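공방 소식: 손에 쥐는 그리퍼 '클린홈' 2호기, 드디어 책상 위로

최종 수정: 11월 20일
읽는 시간 4분

지난번 글에서 "다음 주면 됩니다"라고 큰소리쳤다가 한참 조용했던 거, 기억하시는 분들 계시죠? 네, 그 다음 주가 좀 길었어요. 그래도 드디어 소식을 전합니다. 우리 공유 공방 헛슬로(Hustlow)에서 만들던 손에 쥐는 그리퍼, 이름하여 클린홈(Klinhom) 2호기가 책상 위 물건들 사이로 들어갔습니다!

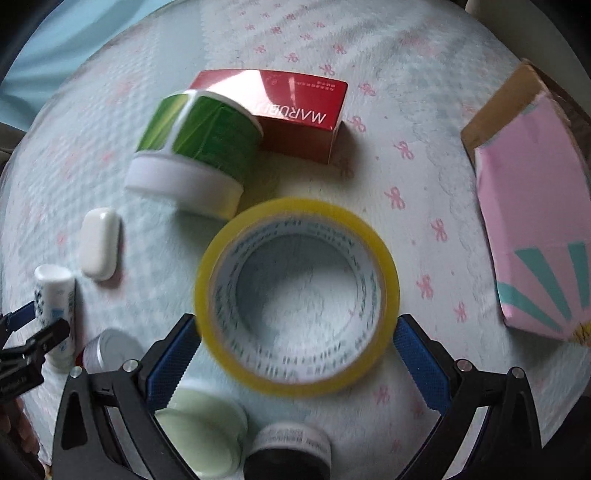

1호기 때 제일 골치였던 게 손가락 끝이 미끄러지는 문제였잖아요. 그때는 출력한 부품에 고무 시트를 대충 잘라 붙였는데, 조금만 둥근 물건을 잡으면 쏙 빠져나가고, 세게 쥐면 시트가 통째로 밀리고... 그래서 이번에는 패드부터 다시 했어요. 파란색에 표면 무늬가 들어간 패드를 검은색 집게 안쪽에 댔습니다. 색은 딱히 고른 게 아니고 공방 서랍에 파란 재료가 제일 많이 남아 있었어요. (검은 패드로 통일하자는 의견도 있었는데, 저는 파란 쪽이 훨씬 마음에 들어요. 벌어진 틈이 한눈에 들어와서 맞추기가 편하거든요.)

나사 얘기도 해야겠네요. 집게 하나마다 은색 나사 머리가 4개씩 보이는데, 저기가 회전축 근처라 힘을 제일 많이 받아요. 처음에 너무 꽉 조였더니 집게가 아예 안 움직였고, 풀었더니 이번엔 덜렁거리고, 그 중간을 찾느라 저녁 하나를 통째로 썼습니다. 결국 나사 고정제를 아주 조금 바르고 하룻밤 두는 걸로 정리했어요. 같은 걸 만드시는 분들은 고정제를 바르기 전에 꼭 손으로 여러 번 쥐었다 폈다 해 보세요. 저는 순서를 거꾸로 했다가 한쪽을 다시 뜯었어요.

이번 설계에서 크게 도움을 준 사람은 위차이 인타라숙(Wichai Intarasuk) 씨입니다. 원래 목공 쪽 작업대를 쓰시는 분인데, 제가 연결부를 깎아 먹고 한숨 쉬는 걸 보시더니 슬쩍 와서 스케치를 해 주고 가셨어요. "축을 조금 뒤로 빼면 손목이 덜 아플 거예요." 딱 그 한마디였는데 진짜로 쥐는 느낌이 달라졌습니다. 제가 며칠을 붙들고 있던 문제였는데요! 커피는 제가 계속 사고 있습니다.

그립 파일은 게몬(Gemon)이라는 이름으로 따로 정리하고 있어요. 집게 쪽 파일은 사키에르(Sarkier)고요. 왜 이름이 제각각이냐고 물으시면... 처음 폴더를 만들 때 아무렇게나 적은 이름이 그대로 굳어 버렸어요. 이제 와서 바꾸면 조립 순서 메모에 적어 둔 걸 전부 고쳐야 해서 그냥 가기로 했습니다. 파일을 받으실 분들은 둘 다 받아야 하나가 완성된다는 것만 기억해 주세요.

연습은 일부러 집에 있을 법한 물건들로 하고 있어요. 투명 포장 테이프, 옆으로 누운 원통형 용기, 작은 단지 같은 것들이요. 부품 시험용 블록만 잡다 보면 어느새 블록 전용 집게가 되더라고요. 테이프는 생각보다 재미있는 상대예요. 바깥을 양쪽에서 감싸 쥘 수도 있고, 한쪽 집게를 가운데 구멍에 넣어 벽만 집을 수도 있잖아요. 저는 벽을 집는 쪽이 좋은데 위차이 씨는 무조건 바깥파예요. 여러분은 어느 쪽이세요?

납작한 물건은 아직 숙제입니다. 봉투처럼 바닥에 착 붙은 건 집게 끝이 밑으로 들어가질 못해요. 끝을 얇게 깎은 버전을 하나 뽑아 봤는데, 얇아진 만큼 휘어서 다시 두껍게 가는 중입니다. 안쪽만 비스듬히 깎는 방법을 다음에 해 보려고요. 식탁보도 은근히 변수예요. 맨 책상에서는 물건이 밀리면 물건만 움직이는데, 천 위에서는 천까지 같이 딸려 오거든요. 저는 오히려 이게 진짜 집 같아서 좋습니다. 분홍 리본 무늬 식탁보에 대해서는 공방 사람들 평이 갈리지만요. 저는 귀엽다고 생각해요.

돈 얘기도 살짝 할게요. 출력 재료는 공방 공용 통에서 썼고, 무게로 재 보니 한 짝에 274그램이 들어갔습니다. 실패한 것까지 합치면 700그램이고요. 네, 실패작이 더 많아요. 버리기 아까워서 상자에 모아 뒀는데, 혹시 비틀어진 연결부가 필요하신 분은 말씀만 하세요. 공짜로 드립니다. 한 짝 출력에는 꼬박 25시간이 걸리니까 공용 프린터를 쓰실 분들은 예약표를 먼저 봐 주세요. 지난번에 제가 예약도 안 하고 돌려서 화분 받침을 기다리던 분께 크게 혼났습니다. 다시 한번 죄송해요.

앞으로의 일정은 이렇습니다. 당분간은 패드 접착을 더 시험해 볼 거예요. 양면테이프로 붙인 것과 접착제로 붙인 것을 나란히 놓고 어느 쪽이 먼저 들뜨는지 보려고 합니다. 손잡이도 조금 더 다듬고 싶고요. 지금은 손이 작은 분들이 끝까지 쥐기가 빡빡하다고 하셔서, 그립 둘레를 줄인 버전을 따로 만들고 있어요. 왼손잡이 분들 의견도 정말 필요합니다. 저도 위차이 씨도 오른손잡이라 둘이서 아무리 만져 봐도 모르겠더라고요.

그리고 1월에는 공방에서 조립 모임을 한번 열려고 해요. 출력한 부품을 미리 준비해 둘 테니까 오셔서 나사만 조이면 되는 아주 편한 모임입니다(나사가 제일 어렵다는 건 방금 위에서 다 말해 버렸네요). 드라이버는 공방에 있지만 손에 익은 게 있으면 들고 오세요. 파일은 그 전에 정리해서 공방 공유 폴더에 올려 두겠습니다. 이번에는 "다음 주"라고 안 할게요. 올리면 여기에 바로 적겠습니다.

궁금한 점이나 "나는 이렇게 고쳤다" 하는 얘기는 댓글로 남겨 주세요. 특히 얇은 물건을 잘 집는 집게 끝을 만들어 보신 분, 사진이라도 꼭 좀 보여 주세요!

공유 25
댓글 4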